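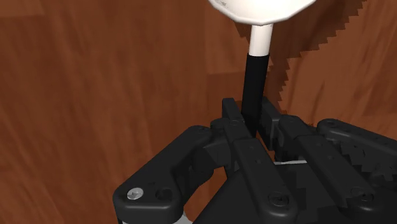

Chapter 5: Holding On Without Squeezing the Life Out of It

Grasp control is the part of the stack where I've lost the most sleep, and I suspect you'll lose some too, so let's start with a nice small problem. You have a hand, you have a thing with a handle, and you want the second to stay put in the first while the arm goes off and does something useful. In our simulator the hand has a black handle pinched between two fingertips, with a big white rounded head sitting up top, and the handle leans a little to the right. That lean is what this chapter is about. Is it a tilt we asked for, or is the tool on its way out of the grip? A single rendered view can't tell you, and neither can joint angles on their own. Your controller has to work it out from what changes between one time step and the next.

I first ran into this in 2019, when I was writing the grasp layer for a project called Juturlow with Albane Baudry. We had a lovely planner (mostly hers) and a dreadful controller (entirely mine). My idea was to close the fingers until they touched something, then add a bit more force for luck. It worked fine on blocks! Then we gave it anything long with the weight at one end, and the tool would swing around the pinch like a gate on a hinge. I cranked up the force, the contact solver got upset, and the fingers started to buzz. Albane watched this for a while and asked me what my controller thought it was holding. It had no idea, of course. I'd never told it.

So we'll tell ours. In the first half of the chapter we'll build a small estimator that keeps track of where the tool is relative to the fingertips, running at 200 Hz alongside the force loop you wrote in Chapter 4. In the second half we'll use that estimate to decide how hard to pinch, and when to give up and regrasp.

A word about shadows before you open the starter code. The simulator draws them cheaply, with jagged stair-step edges, and they fall across the wood and over parts of the hand as well. If you're feeding rendered colour images to your tracker, those edges look awfully like real corners. I spent most of one November chasing a tracker that had latched on to one. Turn shadows off for Exercise 5.1, get your behaviour right, then turn them back on for 5.2 and see what breaks.

5.1 What the fingertips know

Let's begin with two contact points and a cylinder.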